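Two cups on the table

Posted November 24, 2025

My sister-in-law Tuva has been on at me for years about our recycling. We had the one big tub under the sink at Skerport and everything went into it, and then every third weekend I'd be out on the deck with the lot tipped over the boards, picking bottles out from between the soup tins and muttering. It was no way to spend a Saturday!

So back in March I gave in and we started sorting at the table, as soon as lunch is done. One container for cans, one for plastic, and whatever isn't either goes off to the kitchen bin. Nothing fancy. I'd priced a set of sorting bins at Pelora and they wanted $45 for the small one, and I'm sorry, but I can rinse a lot of yogurt tubs for $45. Coloured paper cups do very nicely for the little bits, and the grandkids remember a colour far better than they remember a label.

The rule here is grey for plastic and green for cans. Birger still gets it muddled — he's had his eyes tested, so I have no sympathy — but the rest of us are pretty well trained now.

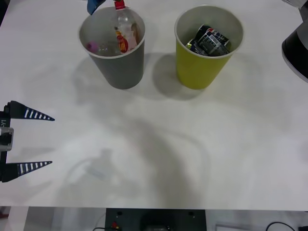 Do you have to take the caps off the bottles? It depends on your local depot, and ours at Harketti is happy with them left on, so I leave them on and save my thumbs.

Next on my list is the batteries, which are living in a jam jar on the windowsill beside the geraniums. Maj-Britt says the hardware store takes them, so I'll ask when I'm in for birdseed.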